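Ticket: wrist camera on cell 3 drops out during cup task
Site: Trandow, test room
Opened by: Corina Kaufmann
Assigned to: Gion Haslinger
Priority: normal
Status: waiting for confirmation

Corina Kaufmann, Wednesday, 09:40
The wrist camera feed on cell 3 keeps going. The picture freezes, then the viewer says no device, and a few seconds later it comes back. The arm itself carries on moving. It does it on the cup task, mostly at the point where the wrist turns before going down to the cup. I had four dropouts in the first 30 cycles this morning. Restarting the Macaraeg software made no difference.

Gion Haslinger, 10:05
Does it happen with the arm parked? Please leave it still with the feed open for 10 minutes and send me the log.

Corina Kaufmann, 10:25
Parked for 10 minutes, no dropouts. Log attached. I then jogged only the last joint back and forth and got one straight away near the end of its travel.

Gion Haslinger, 11:10
Sounds like the cable. The log shows the device disconnecting and being found again, so the software is only reporting what it sees. Before swapping anything, stop with the gripper down at the cup and look at how the braided lead runs from the arm to the camera housing. There should be slack over the wrist in every pose.
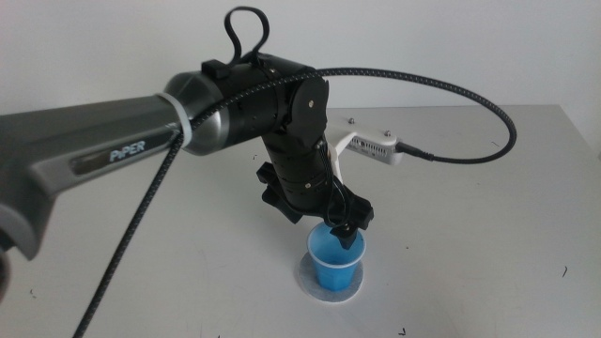 Corina Kaufmann, 11:35
I held the plug between two fingers and had Rupert jog the wrist slowly. Near the end of travel I can feel the lead start to pull on it. Going the other way there is no pull at all. The screws on the camera bracket are tight.

Gion Haslinger, 11:50
Right. Do this in order:
1. Stop the program and take power off the arm. Support it by hand first, as it will sag.
2. Unplug the lead at the camera end and check the plug for bent or dirty contacts.
3. Open the clip on the upper side of the wrist and feed a bit more cable towards the camera.
4. Close the clip so it holds the braid without crushing it.
5. Plug in, power up, and move the last joint to both limits at low speed. The lead must not catch on the gripper bracket.

If the plug feels loose in the socket even with slack, use the spare lead from the Skurau box.

Rupert Sutter, 13:20
Steps 1 to 5 done. Contacts clean. The plug did feel a bit loose so I fitted the spare and kept the old one, labelled. Jogged to both limits, no pull now and nothing catching. Moving the lead had nudged the camera bracket, so I tightened it again afterwards and the view has probably shifted slightly.

Gion Haslinger, 13:35
Then the view needs checking before you run anything. Take everything off the surface, open the gripper fully and look at the wrist feed. Both fingertips should be in view at the same height, with clear surface between them. If one side is higher, the bracket is twisted.

Rupert Sutter, 14:15
First try was off, the left finger sat higher. Loosened the bracket, turned it a touch and did it up again. Feed is steady and the tips look level to me.
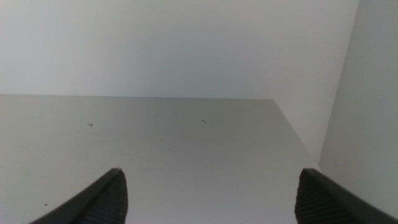 Wrist camera view after refitting, gripper open.

Gion Haslinger, 14:30
Tips are fine. There are a few small dark specks on the surface, please wipe it down before the next run. The cup finder on this cell has picked up dirt before when the threshold was set low. Also redo the hand-eye calibration, the old values no longer apply once the bracket has been moved.

Corina Kaufmann, 16:10
Wiped down and calibration redone, error within the limit on the Rivwood sheet. Ran 30 cycles of the cup task, no dropouts. Meinrad wants it left running on the long test before we close this.

Gion Haslinger, 16:20
Agreed. Leave it at 4000 cycles, normal speed, and send me the log when it finishes. I have added the cable slack check to the weekly list for cell 3. Keeping the ticket open until then.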